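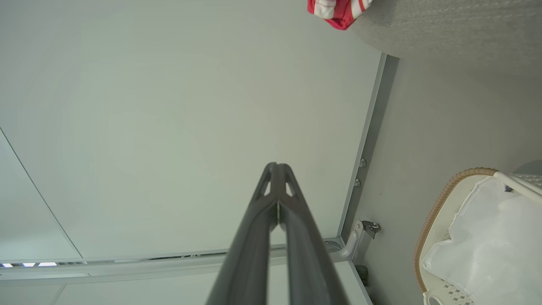
View from the wrist, fingers closed, basket lower right.

From: Gwenllian Rees
To: home-automation list
Subject: Re: Grilov laundry kit, anyone tried it?

Herman Santoso wrote:
> Munder are offering the Grilov arm kit with the laundry
> add-on for 1,482, gripper and wrist camera in the box. The
> page says it will clear clothes off any soft furnishing and
> into a basket. We have 64 flats at Mullside and one shared
> laundry room. Has anyone used it on real washing? I have
> until the end of November to say yes or no.

Herman,

I've got one on trial and I wouldn't sign anything yet.

"Any soft furnishing" is doing a lot of work in that sentence. Mine has a grey cushioned seat to pick from and a round woven basket to aim at, both within easy reach, and I still spend more time setting up than I would putting the clothes in myself. Your laundry room will have people walking through it and baskets of every shape.

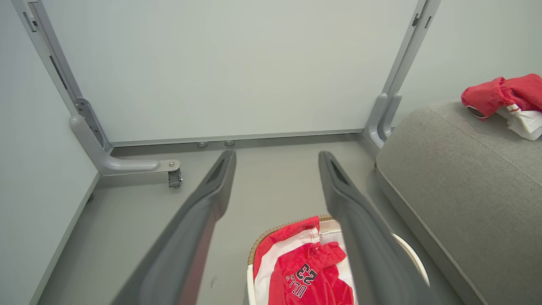
Wrist camera again. Red and white shirt in the basket, more red and white on the grey cushion.

Look at how much of the basket the right finger hides in that one. The wrist camera is the only camera in the kit, and Munder's answer when I raised it was that a second one is "on the roadmap". I've heard that before, from Hubmann, about a spare battery I never saw.

Then the numbers. The brochure says 1,000 picks between services. I asked what counts as a pick and whether a dropped sock is one. No reply so far. The trial is 30 days and you pay return carriage, which isn't on the main page, you have to open the terms.

In fairness, the fingers are narrow at the tips and I like that for thin cloth, and the fitting instructions were clear enough. I'd want to see it do a mixed load of towels, tights and a duvet cover before I believed the rest.

If you do go ahead, ask them in writing:

Who pays for replacement fingers?
Does the software still run if the subscription lapses?
Can they show you an uncut video of a full basket, at normal speed?

I asked for the last one myself and got a two-minute clip with music on it.

Gwenllian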